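Sorting small hand tools by color is a slower job than it sounds. Notes from this month's pass through the trowel stock, in a thread.

The setup: everything out on the marble top, two rectangular trays in the middle, one mustard yellow, one dark teal-blue. Green trowels to one tray, blue to the other. Handles toward the front to start with.

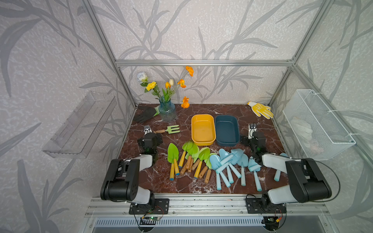
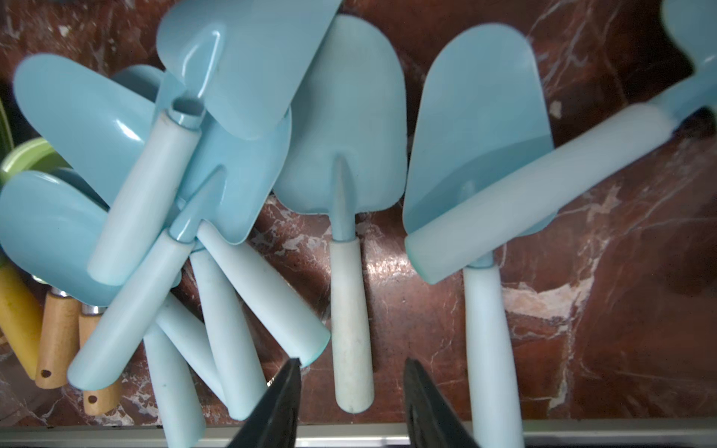
Trays and green trowels in the first, the blue pile up close in the second.

These are the miniature size, toy scale. Same general shape as a full trowel: blade, tang, handle. The tang on the light blue ones runs down the middle of the blade as a narrow ridge and goes into a cylindrical handle.

Blade profile matters more than color for how they stack. The green ones have pointed, leaf-shaped blades. The blue ones are broad and rounded, closer to a scoop. Pointed blades slide past each other. Rounded ones cup, and then you lift two when you wanted one.

Fix for cupping: take hold of the handle and turn it a little before lifting. Pulling straight up brings the neighbor along.

When three are crossed, start with the one on top, even if a lower one looks closer to free. I have tested the alternative more often than I'd like.

Finish is also different. Handles on the blue ones are matte, blades are glossy. Glossy blades throw light back at you, and under a bright lamp a pale blue handle washes out to nearly white. I turned our lamp down for the second half and my error rate dropped.

Error rate, for the record: 5 in the first 432 pieces, 3 in the next 432. All of them were pieces dropped in the wrong tray while I was looking at the next one. Small sample. I would not publish it.

Total stock is about 900. The remainder is odd pieces and did not get counted this round.

Tray notes. Rounded corners are good, nothing jams in them. Thick rims are good, you can lift a full tray by the rim without it flexing. The trays came from Fonwood in January and I have no complaints so far.

I had the trays labeled for a while. Stopped. Two trays of clearly different colors don't need labels, and the tape left residue that took longer to remove than the sorting did.

Do not put green tools in a green tray or blue in a blue tray if you want to check the count at a glance. Contrast helps. By that rule the blue trowels go in the yellow tray. Groltley does it the matching way and it looks tidier on a shelf, but I miscount every time.

Hand forks are a separate category. The light green one with three tines and the short wooden handle stays out until the trowels are done. Tines catch on everything. Forks go in last, on their own, tines all facing one way.

Gloves go to the back corners, out of the working area. Same with the vase. It's artificial flowers, so no water to knock over.

Marble as a work surface: hard, flat, easy to wipe. Dark reddish-brown makes pale blue very easy to find. Drawback is noise. A metal edge set down on stone is loud, and a few hundred of them is a headache. A thin mat would help but then the pieces drag.

Checked handles as I went. Anything with small dark specks or scuffing near the lower end gets wiped with a damp cloth and goes back in. Anything loose at the tang comes out of stock. None loose this time.

Wooden handles get a dry cloth only.

Question for anyone using the Breltine stacking racks: do the rounded blades sit flat in those, or do they rock? The drawing on the Sotelo listing doesn't give a slot depth.

Next round is the odd pieces. I'll add the count to this thread.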